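Section 4. Enrolling a Participant in the Veterans Health Registry

This section explains how site coordinators enter a new participant in the Wuvik registry system. It applies to all clinics taking part in the Guerra study of heart disease in former service members. Staff must complete privacy training before they are given an account.

Before you begin

Have the signed consent form, the participant's service dates and the clinic's site code at hand. Do not start a record if the consent form is missing a signature or a date.

4.1 Creating the record

1. Sign in to Wuvik and select Participants, then New Record.
2. Enter the site code. The system fills in the clinic name and the name of the lead investigator.
3. Type the participant's legal name as it appears on the consent form. Nicknames go in the Notes field.
4. Enter the dates of service. If only the year is known, check Approximate and leave the month blank.
5. Select Save Draft. A study number appears at the top of the page.
6. Copy the study number onto the paper consent form.

Note: A draft is kept for 15 days. Drafts that have not been submitted by then are removed, and the record must be entered again from the beginning.
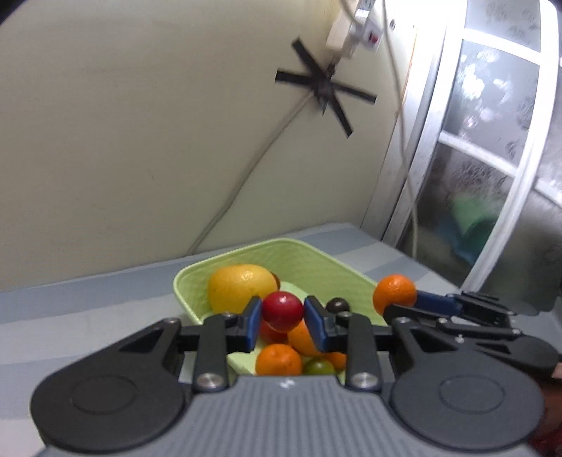
Caution: Never use a Social Security number in place of the study number – not in the Notes field, and not in the name of an uploaded file.

4.2 Entering the health history

1. Open the draft and select the History tab.
2. Complete all 26 questions. Use Declined when the participant prefers not to answer, and Unknown when the participant does not remember.
3. List current medicines with the dose and how often each is taken.
4. Upload the scanned consent form. PDF is the only accepted format.
5. Select Check Record. Any missing items are shown in red.
6. Correct the missing items and select Submit.

Note: A submitted record is locked. To change it, send Form 803 to the data manager, Chrysanthi Gavalas, and include the study number and the reason for the change.

4.3 If a participant withdraws

1. Open the record and select Status, then Withdrawn.
2. Enter the date of the request.
3. Ask the participant whether information already collected may be kept, and record the answer.
4. Notify the lead investigator by secure message the same day.

Caution: Do not delete the record. Section 16 describes how withdrawn records are stored.

Questions about consent should be directed to Marcelino Brandão in the research office. This section was last revised on 20 July 2018.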